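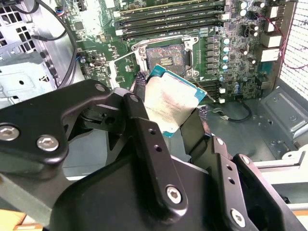
Linha de Manipulação Fina: primeiros resultados do projeto Kurkoson

O grupo de Manipulação Fina apresentou, no seminário interno de julho, os primeiros resultados do projeto Kurkoson, dedicado à desmontagem e remontagem robotizada de computadores de secretária em fim de vida. A apresentação esteve a cargo de Halina Zalewska, coordenadora científica do projeto, e de Ctibor Sokol, responsável pela componente de controlo. O trabalho decorre em parceria com a empresa Charpentier, que assegura o fornecimento de equipamentos usados e a definição dos requisitos de triagem.

A tarefa escolhida para esta fase foi a manipulação do processador: retirá-lo do socket, transportá-lo até ao tabuleiro de inspeção e, nos casos em que o componente é reaproveitado, voltar a colocá-lo. Trata-se de uma operação rotineira para um técnico experiente e particularmente exigente para um manipulador. A folga entre o componente e o encaixe é muito reduzida, os contactos são frágeis e uma descida ligeiramente inclinada pode inutilizar a placa. A tudo isto acresce a circunstância de a placa permanecer montada na caixa, com cabos e chapas a limitar o espaço de aproximação da garra.

O método

A abordagem adotada parte de demonstrações teleoperadas. Um operador conduz o braço ao longo da tarefa completa e o sistema regista, em simultâneo, as imagens da câmara de punho, a posição das articulações, a abertura dos dedos e as forças medidas no punho. A partir destes registos é treinada uma política de controlo que, em execução autónoma, propõe sequências curtas de movimento e as revê à medida que chegam novas imagens.

A equipa recolheu 220 demonstrações. Waldemar Brzozowska, que organizou a recolha, explicou que o conjunto foi deliberadamente heterogéneo, com caixas em orientações diferentes, cabos deslocados entre sessões e processadores com marcas de utilização e resíduos de massa térmica na tampa metálica. Foram igualmente conservadas as sequências em que o operador hesitou, recuou e tentou de novo. Numa versão anterior do conjunto de dados estas sequências tinham sido eliminadas, e a política resultante mostrava-se incapaz de recuperar de um primeiro contacto mal alinhado.

A principal contribuição metodológica reside na separação da tarefa em 2 regimes. No primeiro, de aproximação, o controlo é essencialmente visual: o braço leva o componente até às imediações do socket e corrige a orientação com base na imagem. No segundo, de assentamento, a componente visual perde peso e o comando passa a depender sobretudo da força medida. A transição é decidida por um classificador treinado com as mesmas demonstrações, sem distância fixada à partida. Segundo Ctibor Sokol, os limiares geométricos usados nos ensaios preliminares falhavam sempre que a caixa era recolocada na bancada com um pequeno desvio.

A pega do componente mereceu um estudo próprio, conduzido por Dariusz Jakubowski. Os dedos da garra receberam almofadas texturadas nas zonas de contacto, e o processador é seguro pelos bordos, de modo a deixar livre a face inferior. A solução tem um custo conhecido: o componente pode rodar ligeiramente entre os dedos e chegar inclinado à zona do socket. Em vez de procurar uma pega rígida, que nos testes com peças sacrificadas deixou marcas no substrato, o grupo optou por estimar a inclinação a partir da imagem e compensá-la com a rotação do punho antes da descida.

Resultados

A avaliação da colocação foi realizada com placas não incluídas no treino. Com a política de regime único, utilizada como referência, o processador ficou corretamente assentado em 65 por cento dos ensaios. A política com dois regimes acrescentou 10 pontos percentuais a este valor, sem alteração do conjunto de demonstrações. A equipa considera a diferença relevante, embora insuficiente para uma utilização em linha sem supervisão.

A análise dos insucessos ocupou boa parte da discussão. A maioria ocorreu no momento de largar o componente, quando a abertura dos dedos arrastou o processador para fora da posição já alcançada. Os restantes repartiram-se entre erros de estimativa da inclinação, mais frequentes com tampas de superfície manchada ou refletora, e interrupções de segurança provocadas pelo toque de um dedo em componentes vizinhos. Não foi ainda tratada a manobra da alavanca de retenção, que nesta fase continua a ser aberta e fechada por um técnico.

Halina Zalewska sublinhou que os resultados dizem respeito a um único tipo de garra e a um número limitado de modelos de placa, não devendo ser extrapolados para outros equipamentos sem nova recolha de dados.

Próximas etapas

O plano de trabalhos prevê a revisão da fase de largada, com uma abertura assimétrica dos dedos proposta por Dariusz Jakubowski, e a extensão do método aos módulos de memória. A inserção da memória requer forças superiores e um movimento distinto, pelo que servirá também para verificar se a separação em regimes se mantém útil fora do caso para o qual foi concebida. Uma segunda célula será instalada no polo de Kaltby, sob a responsabilidade de Hubert Brzozowska, com o objetivo de repetir a avaliação numa bancada diferente e com outros operadores.

O relatório técnico encontra-se em revisão interna e será depositado no repositório institucional após parecer da Charpentier. Os membros do laboratório que pretendam aceder antecipadamente às demonstrações devem dirigir o pedido à coordenação do projeto, indicando a finalidade e o período de utilização. A próxima sessão do seminário realiza-se numa segunda-feira, na sala Tosano, e será dedicada à calibração de sensores de força.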